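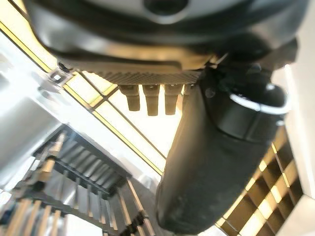

The lit ceiling at Draston, with its long sections and yellow-toned frame lines.

The ceiling is the first thing people mention when they come into the ground-floor room at Draston, and the fitter who put it up would prefer that they didn't mention it at all. "If you notice the light, I want to know why," she says. "Usually it's one section that doesn't match the others."

She has worked on lit ceilings for 12 years, the last few of them with Plolier, a small firm that does shops, waiting rooms and the occasional workroom. We spoke on site and later by phone. She asked not to be named, on the grounds that the job was drawn up by one person, wired by another and fitted by several more.

A lit ceiling of this type is a shallow box. The lamps sit at the back, the face spreads their light, and a frame holds the face in place and divides it up. Most of the trouble comes from the depth of the box. Too shallow, and the lamps show through as bright spots. Too deep, and the room loses headroom and the box fouls the pipes above. The void at Draston gave her 23 centimetres to work in, part of it already taken by a duct.

"On the drawing the duct was straight," she says. "On site it had a bend in it. We moved the lamps closer together at that end and ran them lower. You get the same light off the face, and you use more fittings to get it."

The division into long rectangles was settled early. Square panels had been considered and priced. She was against them because every join is a line to be set straight, and squares need more lines.

"With long sections the eye runs down the length, so you get your line right in that direction first and then you deal with the ends. The ends are where you lose your afternoon."

The thin frame lines were the client's choice. A plain white trim would have been cheaper, and it would have hidden small errors better against the lit face. A coloured line does the reverse: against a bright surface, a gap of a couple of millimetres is visible from the door. She set the lines with a laser, checked them with string, and trusted the string.

"Lasers are fine. I've had one knocked by a ladder and not found out until dinner time. String goes slack and you can see it's gone slack."

The light itself is a warm, pale cream. Stirumeo, the firm that supplied the lamps, delivered them in two batches, and the second batch was slightly cooler than the first. The difference was small enough to pass on paper. Once the lamps were up, it showed. The cooler ones were taken out and the order was made up again, which put the work back into July.

I asked whether anyone else would have seen it. "One section on its own, no. Side by side, yes, and they'd have been looking at it every day."

Brightness took longer to agree. The room was first run at full output, and the people working in it found it tiring within a week. It was brought down to 70 per cent, then to 65, where it has stayed. Her view is that a ceiling should be fitted with more output than it needs. Lamps fade with age, and the spare output can be used to make up the loss. Running them lower also keeps the box cooler, and heat is what shortens the life of the drivers.

The drivers are mounted outside the box, behind a hatch in the corridor. She was firm on this. On an earlier job, at a building called Mittal, they had been placed above the middle of the room, and replacing one meant emptying half the floor.

"It was a ten-minute job with a day and a half of moving tables in front of it."

Cleaning is less of a concern than people expect. Dust on the lower face can be taken off with a dry cloth on a pole. Insects are worse, as they get in at the edges and lie on the inside, where they show as small dark marks. The usual answer is a foam strip behind the trim. It has to be cut by hand at each corner, and she reckons most of the marks she is called back to look at come down to a corner that was rushed.

Her last visit was to check the fixings at the edges and to mark which section opens first. The order matters, as each one overlaps the next by a small lip. She has written the sequence on the inside of the corridor hatch in pencil.

"Pen fades in there," she says. "I don't know why. Pencil's still there years later."

Shared 23 times | 12 comments

Related items
Choosing a trim colour for a low ceiling
Where to put the drivers: three layouts compared
Matching lamps from different batches
A short guide to access hatches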